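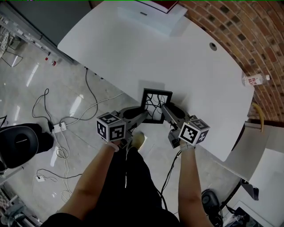 4. Handover behavior under moving load

In the previous section we treated the client as fixed, and the channel as the only thing that changes. This assumption is convenient for the analysis, but it does not hold in the buildings for which the Eide scheduler was designed. In such buildings people walk, doors open and close, and goods are put in places where there were no goods in the morning. In the present section we therefore study what happens when the client moves between two access points while it keeps an active session.

4.1. Test sites

Measurements were made at two sites. The Drokport site is a long storage hall with metal shelves, and the access points are mounted under the roof along the middle line. The Jurport site is an office floor with light inner walls and one stairwell of concrete. Both sites used the same firmware, the same channel plan and the same transmit power, so that the differences we report come mostly from the building. We must say "mostly", as the Jurport site had neighbor networks that we could not turn off. Their traffic was low during the night and rather high before lunch.

At Drokport we recorded 19 walks, and each walk followed the same marked line on the floor. The walking speed was left to the person. We considered the use of a cart with constant speed, but a cart does not turn its body, and the turning of the body was one of the effects which we wanted to keep in the data. Things that are held in front of the body keep the torso on one side of the device, and the signal from behind has to pass through or around it. For an antenna at chest height the loss from the torso was often larger than the loss from an additional row of shelves.

Figure 3. Hand-held grippers with marker cubes, one in each hand.

4.2. Decision rule

The usual client decides to leave its access point when the received signal falls below a threshold. The threshold is normally chosen by the vendor of the client, and the network has little influence on it. With Eide the access points exchange their own view of the client over the wired side, and they propose a target before the threshold is reached. The client is still free to refuse. In our tests refusal was seldom, and it was found almost only at Jurport, near the stairwell, where the proposed target was sometimes heard very weakly by the client although the access point heard the client well.

The proposal is sent when the smoothed signal at the candidate is better than the smoothed signal at the serving access point by a margin. A small margin makes the handover early, but the client may then go back and forth between the same two cells. A large margin removes this effect and makes the handover late. We tried several values on the first walks, and afterwards we kept the margin fixed for all the walks which are included in the results. The values from the first walks are not included.

Smoothing was done with a window of 10 samples. A shorter window followed the turning of the body too closely, so that a person who only looked back over the shoulder could start a handover. With a longer window this was not seen, but the proposal came at a moment when the client had already begun to scan by itself, and the benefit was lost.

4.3. Results

With the default client behavior, the gap in the packet flow was clearly visible in every walk at Drokport. With Eide the gap became shorter in most walks. It did not disappear. The remaining part is caused by the key exchange, on which the scheduler has no effect, and by the time that the switch in the wired network needs to learn the new port of the client. The second part was a surprise for us, because we had expected the wired side to be of no importance.

At Jurport the improvement was smaller. The cells are closer together there, and the client usually has a good alternative at any point of the floor, so the default behavior is already acceptable. In the corridor next to the stairwell we observed more than two handovers in a single pass in some of the walks, both with and without Eide. A larger margin would help in this corridor, but it would make the result worse in the open part of the floor. A margin which is set for each pair of cells separately looks like the natural solution. We did not implement it.

One part of the Jurport data had to be removed. On 25th August the clocks of the access points were not synchronized after a restart, and the order of events could not be recovered from the logs with enough certainty. The affected walks were repeated in September with the same channel plan.

4.4. Comparison with the simulated floor

The Zirkside simulator was given the floor plan of Jurport and the measured positions of the access points. It reproduces the place of the handover well in the open area and poorly in the corridor. The simulator treats the concrete of the stairwell as a simple loss, without reflection, and this is probably too simple for a narrow space. It also has no model of the person. When we added a fixed loss for the directions behind the client, the simulated handovers in the open area moved closer to the measured ones, while the corridor remained as before. For this reason the corridor is left out of the simulated curves in Section 5.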